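Demetrio Aguirre has been chaplain at Brestell hospital for nine years. His office is between the pharmacy and a stairwell, and the door is usually propped open with a box of hymn books.

The hospital has 900 beds, and he shares the work with two part-time colleagues, one Muslim and one Methodist. Last year the three of them made just over 2,000 ward visits. Most were short.

"People think I go round praying with everyone," he says. "I ask if they'd like company. If they want a prayer, we'll have one. A lot of them want to talk about the dog."

He grew up Catholic, stopped going to Mass at 17 and went back in his thirties, after his father died. He trained for the job while still working as a bus driver, and kept the early shift for the first year because he needed the money.

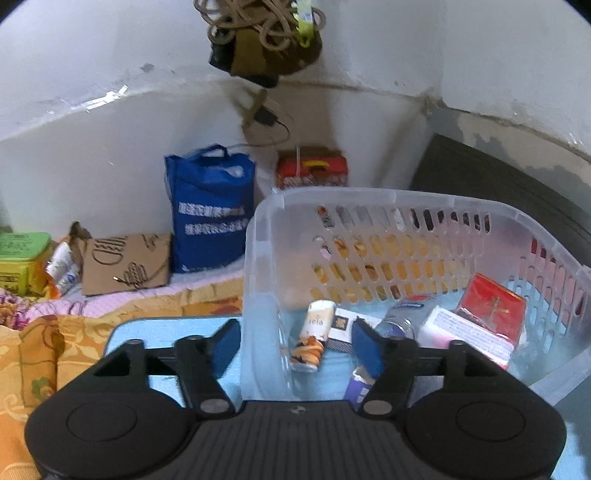

The quiet room on the ground floor opened in March, in what used to be the MacLeod waiting area. It replaced a chapel with fixed pews that seated 40 and was rarely more than a quarter full. There was some opposition. The hospital received 139 written comments on the plan, and Aguirre read them all.

"Some were angry, and I understood that," he says. "They'd sat in that chapel on the worst night of their lives. I wrote back to everyone who left an address."

The new room has chairs that can be moved, a shelf of prayer mats and a book where visitors can write a name. By the end of the second month it held 287 entries. He reads out the latest ones at the midday service, first names only.

Asked whether he still prays for himself, he takes a moment to answer.

"On the bus home, mostly. I sit upstairs at the back. It's twenty-five minutes if the traffic's all right."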